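### 4.2 Small items left behind in the drum

The second group of observations is about the end of the wash, when the person empties the machine and believes that the work is finished. In our diaries from Mirkau and Nolside, the participants wrote down 2,461 loads. They were asked to note every item which they found in the drum later, either before the next load or by accident when they passed the machine.

Most of these items were small: single socks, baby mittens, cleaning cloths, handkerchiefs. Large pieces such as towels were almost never forgotten. Fourie has argued in her earlier report on shared laundry rooms in Bemorero that people empty a machine by hand and not by eye -- they pull until the hand meets nothing soft. Our diaries agree with this view. Several participants wrote that they "felt inside" and closed the door, and only two wrote that they bent down to look.

The shape of a front-loading machine makes this habit less safe. The lower part of the opening, near the rubber gasket, is the place over which the arm passes when it reaches to the back. A small item can stay there while the hand searches deeper in the drum. Figure 4 shows a small item in this position. Its color is also of importance, as a dark gray fabric is not easy to separate from a gray gasket when the light in the room is weak.

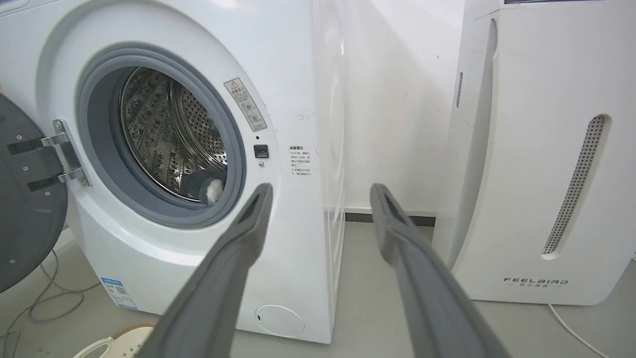 **Figure 4.** Front-loading machine with open door. A small fuzzy piece of fabric lies at the lower right of the drum, just inside the gasket.

We did not ask the participants to change their way of emptying during the first period. In October, the households in Nolside received a short written advice: turn the drum once by hand, then look along the lower edge of the opening. The answers to this advice were mixed -- some found it natural after a few loads, others forgot it at once. We return to these differences in Section 5.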